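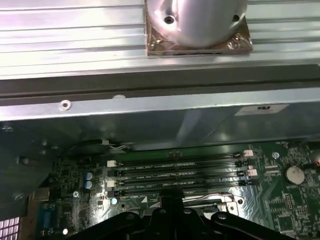
*Memory slots on a server board, with the gripper just over the bottom one. Nallanlow cell, line 4.*

**Teardown line: where we are with the robot**

Quick one from Olaia Aguirre in Refurb, writing this between shifts so forgive the spelling.

Most of you have walked past the new cell by now. It's on memory only for the time being. Board comes in, arm goes down to the slots, latches open, sticks out, into the tray. Heatsinks, coin cells, cables – all still done by hand, and that stays true at least through January.

Numbers, for those who asked. 2277 sticks pulled since we switched it on. 17 went to the reject bin with bent or scratched contacts, and we're going through those with Wirberg to see if it's grip force or just old boards. Latches are the sore point. The stiff ones it gives up on after two tries and flags the board, then one of us walks over and does it with a thumb like always.

What changes for people:

- Bench 2 is now the cell station. One person per shift, loading boards and clearing flags. Rotates every two hours, no one gets parked there all day.
- The four of us who did memory full time move to testing and board repair. Same grade, same pay. Sarmiento is running the training, sign-up sheet is by the lockers.
- Break times don't move. If the cell is running when you go, pause it at the panel and hang the tag. Please hang the tag.
- Gloves and wrist straps still on at the cell, yes even when you're only loading.

Some grumbling about the noise and that's fair. The compressor is getting a box around it. Also heard from a few of you that the pace feels like it's set by the machine now. Want to hear more on that. We told Grurneditz up front there would be no per-person count off the cell and there isn't one, the log only shows boards and flags. If anyone shows you a chart with names on it, come find me.

On the good side – my own thumbs are a lot happier. Almost everybody on the old memory bench had sore hands by the end of the week, and I've had fewer people asking for tape. Not scientific but I'll take it.

Still open: who clears flags on nights when there's only two on the floor, and wether the flagged boards get their own rack. Right now they pile up on the end of the repair bench and get mixed in with the dead ones. Ideas welcome, drop a note in the box or grab me at shift change.

Next update when the January schedule is out. Tray labels are on order, use masking tape til then

– Olaia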